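Keeping the fingers straight

Maja Krajewska looks after the hand-held grippers at Ellwood, a small shop that records people doing household jobs so that robot arms can be trained on the recordings. She has been there since October. We talked on Aug 25, 2020, at the bench where she does most of the repairs.

The grippers come in pairs, one for each hand. Each has two black fingers backed by orange fin-ray pads, and each finger rides on a flat plate with a square printed marker on it. The software reads the markers to work out how far the fingers are open.

"People think the camera is the part that gives trouble," Krajewska said. "The camera is fine. It's the screws on the plates. They back out a little every day, and then the marker is tilted and the opening width is wrong."

She checks every plate screw before the first session and again at lunch. A loose one gets taken out, cleaned, and put back with a drop of thread locker. She does not use a power driver on them. The one time someone did, she said, it stripped the plate and the gripper was down for a week.

Pads are changed after 376 recordings, or sooner if a ridge has torn. A new pad takes her seven minutes to fit. She squeezes the fingers shut on a strip of paper and pulls. If the paper slides out more easily at the tip than at the base, the pad goes on again.

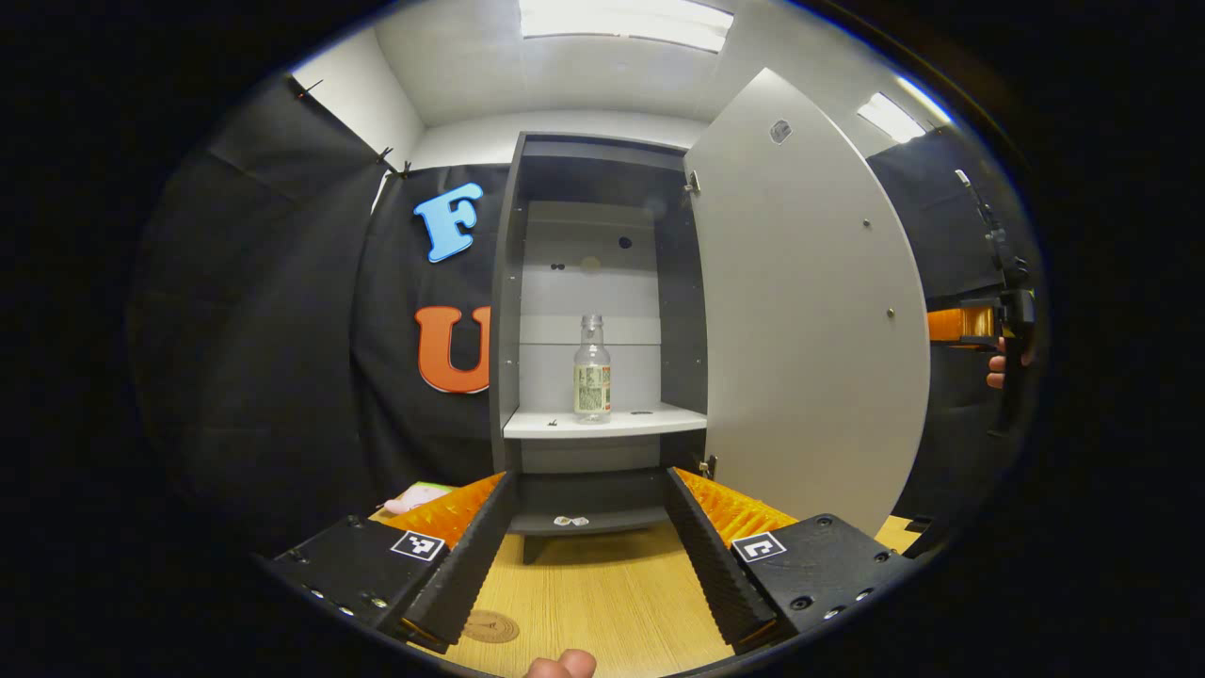 Issue 37

The cabinet task is the one she uses to try out a gripper after a repair. A small gray cabinet stands on a wooden table with its door open and a clear plastic bottle on the middle shelf. The walls of the cabinet limit how you can come at the bottle, so a finger that sits crooked shows up fast.

"On an open table you can cheat. You turn your wrist and you don't notice you did it," she said. "With the shelf you have to go in straight."

Her colleague Witold Adamczyk built the calibration stand, a block from Vorkberg with slots cut at fixed widths, up to 70 millimeters. The fingers close on each slot and the reading is compared with the number stamped beside it. Adamczyk wants the check done daily. Krajewska does it when she has had a plate off.

"We disagree about that," she said. "He's probably right, but I have the log, and it doesn't drift unless something is loose."

The markers are wiped with a dry cloth only. Alcohol lifted the print on the first batch, and she still has a few of those in a drawer. The replacements are printed on a matte stock she orders from Leinonen, and she keeps two spare sets cut and ready.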